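Minutes of the programme meeting, Hirkenach Film Society
Wednesday, June 24, 2020, held by telephone

Chair: Renu Chauhan

1. Minutes of the April meeting
Agreed with one correction. The running time of Prevura is 100 minutes.

2. Autumn screenings
The chair reported that the hire fee for Prevura is 225 pounds for one showing. The distributor has offered Pivasetti at 200 pounds on the same terms. Both are supplied on disc with English subtitles. Prevura carries an 18 certificate, so members' guests will be asked for proof of age at the door.

It was agreed to book Pivasetti first and to hold Prevura until the hall confirms its opening date.
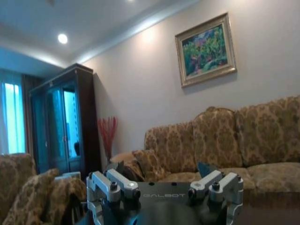
Can the disc of Pivasetti be shown a second time on the same fee?
The fee covers a single showing, and a repeat must be booked separately.

3. Programme notes
Notes for Morais are too long for the printed sheet — the plot summary gives away the ending and will be cut. The cast list stays. R. Chauhan to send the revised text to the printer.

4. Any other business
The projector lamp has run for more than 18 months. Price of a replacement to be obtained before the next meeting.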